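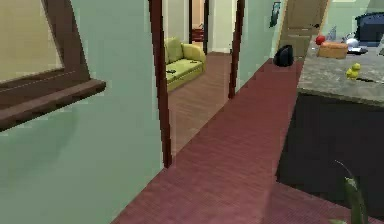

Progress report, May
Prurine home-help robot project, Dirholm office
10 June 2024

Hi all, and thanks for bearing with me on the date (the Clarndale visit ate my first week of the month). May was a good one!

The big piece of news is that the simulated apartment is now where most of our practice runs happen. We got through 1,076 runs against a target of 1,000, so I'm pretty happy, and the overnight batches mean people come in to results instead of spending the morning setting things out by hand. The typical job is a fetch: start on the red carpet in the hallway, get to the granite counter, pick up the apple or the rubber duck, and take it to the sofa in the next room. Apple runs are going nicely. The kettle is still a pain, mostly the handle, and we've left the knife off the pickup list until Nartey sends over their revised safety rules.

Now the part you asked me to write more about, which is what this is doing to people's jobs. We have 11 staff on the project, and their days look pretty different from last fall. The operators used to spend nearly all their time driving the arm and putting objects back. Now they review failed runs, tag what went wrong and write the next day's tasks. Most of them like it. Two have told me they miss being on their feet, and I take that seriously, so from this month everybody gets at least one day a week in the physical lab.

Reviewing is also more tiring than I'd planned for. Six hours of watching replays is too much! We've capped it at three, with the rest of the shift for task writing or training. It cost us a little speed the first week and we've made it back since.

No positions were cut, and I'm not asking to cut any. What I would like is to move $2,000 from the props budget (we're buying far fewer replacements) over to training, so the operators can take the scripting course. Four have signed up already.

For June: door handling, a second apartment layout, and another go at that kettle. I'll also have the Nartey rules by then, I hope. If you can let me know about the training money before the course fills up, that would be a huge help.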